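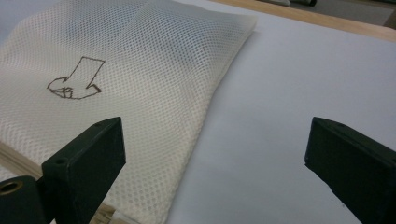 3.2 Folding the marked mesh

I came to mesh late in this study, and I'll admit I was a bit in love with it by December. Cotton sheeting behaves itself. You fold it, you press it with your palm, it stays put. Mesh has opinions! The cream-colored cloth we settled on (Pei-shan Fu picked it out, after I'd spent far too long dithering over swatches) puffs up wherever it doubles back on itself, and a fold that looks sharp from across the table can turn out to be a soft little hill when you get close.

We wanted to know how well people follow a fold direction drawn right on the cloth, so we used hand-drawn arrows in marker, outline only (Figure 3). I had pushed for printed ones. Dzifa Yakubu talked me out of it — her point was that people at home mark their sewing by hand, and a slightly wobbly line is what they're used to reading. The holes in the weave do make the pen skip around, and you get strokes that wander a little. I've stopped minding.

Figure 3. Folded mesh with an outline arrow drawn on it in dark marker. The arrow points down and to the left, and the top edge of the cloth is folded over into a puffed ridge.

Altogether we logged 795 folds from 28 people, and 258 of those were on mesh. Everybody got the same instruction, which was to fold in the direction of the arrow and then leave the cloth alone. Leaving it alone was the hard part! Shivam Goel and I both noticed how many people went back to pat down the ridge, sometimes more than once, and we ended up coding that patting as its own step. Smoothing before the fold was coded separately, as in Section 3.1. Where the two of us disagreed on a code, Yen-ting Kuo watched the recording and made the call.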